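Lenden Foam Work Board, White

The Lenden board is a portable surface for laying out, folding and pinning light fabric. It goes on top of an existing table and needs no frame or legs of its own. Supplied flat, one per carton. 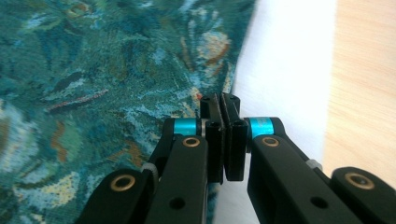
Patterned cloth is the usual test of a layout surface, as any skew in the print shows up before cutting. Check the direction of the pattern first, then square one edge to the board.

Length: 975 mm
Thickness: 17 mm
Color: white
Stock code: Prerngate 26
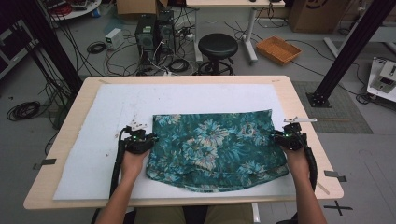 Mounting is by tape or by Hamann corner clips (sold separately). Clips suit boards that stay in place for months. For short jobs, tape is enough: small gray strips at the left and right sides hold the board to a light wooden table, and the large floral piece lies on top with a few soft wrinkles. Smooth from the center outward before folding the hem.

Do not iron on the board. Wipe with a damp cloth only. Replacement boards are listed under Skillus surfaces, minimum trade order 200.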